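Moving a Hundred People: Planning Group Coach Travel for a Student Conference

Project report, Travel and Event Management, second year

Introduction

Our group chose transport because every one of us has been on a trip where the coach was late, or went to the wrong entrance, or left while half the party was still queuing for sandwiches. We wanted to find out what it takes to get it right. The task we set ourselves was to plan travel for 100 delegates going from the Wesmont campus to a two-day student conference at Kamavholm in December, with a proper timetable, a seating plan and a price per head at the end of it.

We loved doing this project. It began as a spreadsheet and ended up taking over most of our evenings (and one long lunch in the car park, measuring turning space with a borrowed tape).

What we compared

We looked at three ways of carrying the group: one large double-deck coach, two ordinary coaches, or a mix of a coach and several minibuses. We asked two hire firms, Moriarty and Pememon, to quote for all three on the same dates and with the same pick-up time of 7.30 in the morning.

The double-decker looked like the winner at first. It has one driver team and one bill, and everyone arrives together. Then we walked the route into the conference centre on a map and found a low bridge on the last stretch. Going round it added 40 minutes, so that option was dropped, although a few of us were very sad about the top deck.

The minibuses were the most flexible but the dearest, and they needed too many drivers. Two coaches came out best on both quotes. We put 60 people on the first and 40 on the second, with all the display boards, banners and bags in the second one where there was spare room.
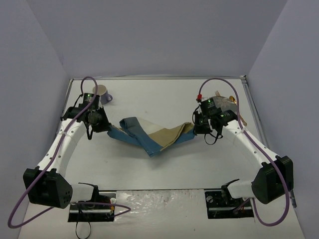

Two robot arms holding a multicoloured folded cloth over a white tabletop.

Loading and seating

Loading was the part we had thought about least, and it taught us the most! We tried out our plan with a practice boarding on campus, using chairs set out in rows and tape for the aisle. When people boarded in any order they liked, the aisle blocked up almost straight away. When we called them by row, starting from the back, it went much more smoothly and people were even quite cheerful about it.

We also decided that the seating list should mix the course groups. Our survey showed that most delegates would sit with people they already knew, and several wrote that they would like a nudge to meet others. We kept friends in pairs and then mixed the pairs, which felt like a fair deal for everybody.

The timetable

The final timetable has 4 fixed points: boarding, departure, one rest stop and arrival. We had many more in the first draft, with a time for each roundabout, and our tutor quite rightly asked who was going to read it. Each coach has a lead student with a printed list and the other lead's phone number. The rest stop is half an hour, and the head count is done before the engine starts.

For the return we moved departure back to 5.15 in the afternoon, after reading the conference programme again and noticing that the closing talk had been made longer. We checked this with both firms. Moriarty could move the time at no extra cost, while Pememon wanted a late finish fee, and this settled which quote we recommended.

What we would do differently

We should have asked about wheelchair access in the very first message. Both firms could provide it, but only on certain vehicles, and we had to go back and get new prices. We would also send the survey out earlier, before exams, as the replies came in slowly and the last few changed the seating plan twice.

Next term we are hoping to look at the same trip by rail, with a shuttle from Kamavholm station to the conference centre.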